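The Erkwood school board allotted two minutes per speaker. Consolacion Ignacio had timed her statement at one minute fifty and cut the greeting to be safe.

The item was bus service to Rinside. Enrollment on the route stood at 910. The district proposed to drop 12 stops in May.

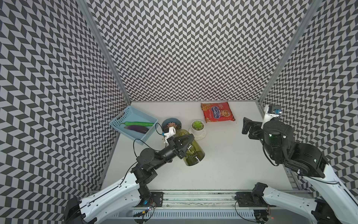

She read the stop numbers in order, then the walking distance for each. The clerk, Mwakyusa, typed without looking up. At the ninth stop the timer sounded.

"You may submit the rest in writing," the chair said.

She handed over the folder. Mwakyusa stamped it 3778 and called the next name.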